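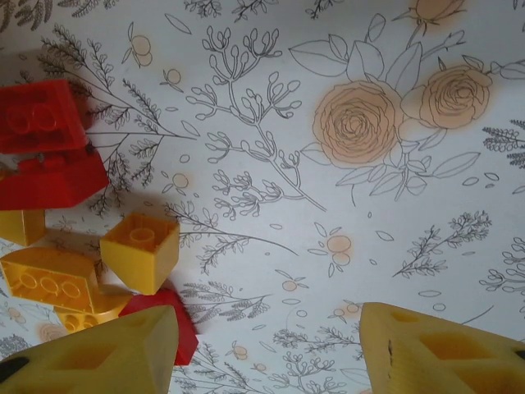 Arm is taking over part of our brick sorting, what should I ask for before it goes full time?

Last updated 02/03/2021

Posted by Dexter Enriquez

I work at Makden in the used toy building. We take in plastic building bricks by the sack, wash them, sort them, and bag them for resale. I have been on the sorting tables for six years and I am the closest thing we have to a shift lead, but I am not management and I don't get paid as one.

In August the company put in an arm with a two-finger gripper on one of the tables. The software is called Vuvik and it was set up by an outside outfit, Treloar. It has a small camera down at the gripper. The fingers are yellow, big and chunky compared to what they pick up. The bricks get spread out on a white surface with a line drawing of flowers and leaves on it, peach roses and so on, and the arm is supposed to pick them one at a time and drop them by color. Red and yellow only for now. The rest still goes to people.

What has changed for us so far: two people used to work that table and now it is one. The other moved to washing, at the same pay, but she did not ask to go. The person who stayed spends the shift spreading bricks, pulling out the ones the arm gives up on, and pressing the reset. We used to talk across the table. Now you are watching a machine and it is hard to hold a conversation and also catch it when it stops.

Our old target for a two-person table was 3,000 bricks a shift. The supervisor says the target stays the same for one person plus the arm. On paper that works. In practice the arm does fine with a brick standing on its own and has trouble when they are bunched up or leaning on each other. If a brick is on its back with the hollow side up it will sometimes close on one wall and let it go again. Each of those is a minute of my day, and none of them go in the report. The report only shows what it picked.

We have a meeting coming up with the plant manager and someone from Treloar. The plan is for the arm to go full time on both shifts after that. I am not against it. My wrists are not what they were, and I would be glad to never pick another red two-stud brick. But I want to go in with a short list of things to ask for and I don't want it to sound like complaining. What did you ask for at your place, or what do you wish you had?

Also, is it normal that the person tending the arm gets written up for its stops? That has happened once already.

Comments: 4 Shares: 11

Rodel Ambrosio

I was on the floor for a long time and then ran a packing line at Wundinska when they brought in arms, so I have been on both ends of this. I don't know your plant, so take what fits.

Start with the target, because everything else hangs on it. Your 3,000 was set for two people with hands. Now it is one person and an arm, and some of that person's time goes to clearing stops and spreading bricks. Ask for the first month to be run with no target at that table and with every stop written down. Use paper if the system won't do it. We kept a clipboard with four columns: time, what it was trying to pick, what went wrong, how long until it was going again. It took a few seconds each time. After two weeks we had something to put on the table that the vendor could not argue with, and to be fair to them they did not try. They wanted the information too. Their own log only had the tries that ended with something in the bin, same as what you describe.

Our arm was reported at 92 percent. That was picks that worked out of picks it attempted. It said nothing about the items it never attempted, and those were the ones we were clearing by hand. Ask the Treloar person exactly what their percentage is a percentage of. Ask it politely and write down the answer in their words.

Second, who does the spreading, and is it counted as work? From what you say the arm likes bricks with space around them. Somebody has to make that space. If it takes a person a quarter of the shift to lay bricks out so the arm can pick them, then that is a job and it should be in the job description. Or they can buy a vibrating feeder. Either is fine. What you don't want is for it to be nobody's job on paper and yours in practice.

Third, the color thing. You have yellow fingers and you are picking yellow bricks with a camera that sits right by the fingers. I would ask Treloar whether that gives it any trouble when a yellow brick is lying close against a finger. Maybe it doesn't. The same with the flowered surface. Ask if that is there for a reason or if it is just what was on hand, and whether they have tried a plain one. I am not saying it is a problem, I don't know. But you will have seen where it stops and they won't, and a question like that tells the plant manager that the people at the table understand the machine. That did more for us than anything about fairness did.

Fourth, rotation. We had one man on the arm for full shifts and he was worn out in a different way than before. He had no sore hands but he said his head was done by lunch. We went to two hours on, two hours elsewhere, and trained everybody who wanted it. That also took care of the vacation problem, when he was off and the arm just sat. If you only ask for one thing, I would ask for this one. It costs the company very little and it is the thing people feel every day.

Fifth, training and pay. Resetting a robot, knowing when it is safe to reach in, and telling a real fault from a brick in a bad position are all skills. Get the training written down with a date and a name. We got a small bump in rate for anyone signed off, and it took almost 30 signatures on a letter to get it. I would ask at the start. It is a lot harder once people have been doing it for free for a year.

On your last question. No, that is not normal and I would bring it up on its own, not in the same breath as the rest. A stop is the machine's event. If the tender ignored it for ten minutes, that is one thing. If they cleared it when it happened, there is nothing to write up. Ask for that one to be pulled from the file and ask for the rule in writing.

One more thing about the coworker who got moved to washing. Ask her what she wants before you speak for her at the meeting. I did that wrong once. I argued hard for a woman to come back to the line, and she had been happy in receiving the whole time — she was polite about it but I felt foolish.

Comments: 6 Shares: 19

tablefour

They will do what they want. We asked for all kinds of things and got a pizza lunch. Start looking now is my advice, while you still have the job.

I will say the stop button is the one thing to check. Ours was on the far side of the table from where you stand. Make sure yours is where your hand is.

Comments: 2

mk_nightshift

I agree with most of what Rodel wrote but I would be careful with the clipboard. At our warehouse the numbers from the clipboard got used to compare people to each other. Whoever had the most stops logged looked like the worst tender, when really she was just the most honest about writing them down. Leave names off it. Table and shift is enough.

We sort returned small parts, so it's a bit like yours. There are 342 bins and the arm handles the common ones. What changed most for us was that the easy work went away. Before, you had a mix, some hard ones and a lot of easy ones where you could let your mind rest. Now the arm takes the easy ones and everything that comes to a person is odd, dirty, stuck together or not on the list. So your pace per item drops and it looks like you got slower. If they plan to add more colors to the arm later, tell them the hand sorting target has to come down each time. Otherwise the people at the other tables pay for it and they won't know why.

I would also want to know who you call on second shift. Treloar answering the phone in the daytime doesn't help when it quits at nine at night. We had an arm parked over a full table for most of a shift and we weren't allowed to touch it. In the end we were told we could switch it off and sort by hand in that case, but only after we asked. Get that settled first, including what happens to the count for that night.

For what it's worth, I don't mind ours anymore. It took the better part of a year. I would still rather have somebody across the table.

Comments: 3 Shares: 5

Reply from Dexter Enriquez

Thank you, this is more than I expected. I have started a log at the table, no names on it. I asked my coworker about washing and she would like to come back half the time, so rotation is going at the top of my list. The stop button is on the left corner, and I am left-handed, so it never crossed my mind. The man on the other shift is not. Adding that too.

I'll post again after the meeting.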